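New prints at Chaudhry through the end of May
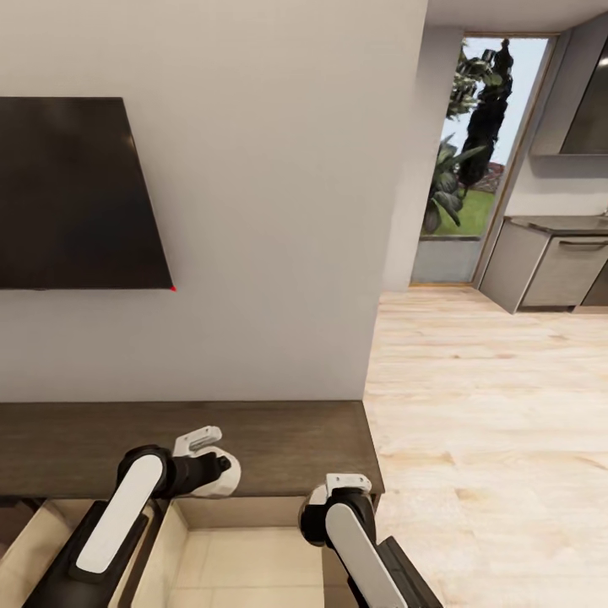 Image courtesy of Chaudhry

Thandeka Hlongwane's second show at Chaudhry brings together linocuts and monotypes made over the past 4 years. Most are small, printed in one or two inks on thin paper, and hung unframed. The river series in the back room is the strongest work. Lines are cut close together and then wiped almost clean, so the banks seem to fade into the page.

Ľudovít Vávra, who prints with her, has three etchings near the entrance. They are drier and more careful, and they suffer a little next to hers.

Hlongwane will talk about her process with curator Humaira Yousafzai during the closing week. Seating is limited to 60. Admission is free.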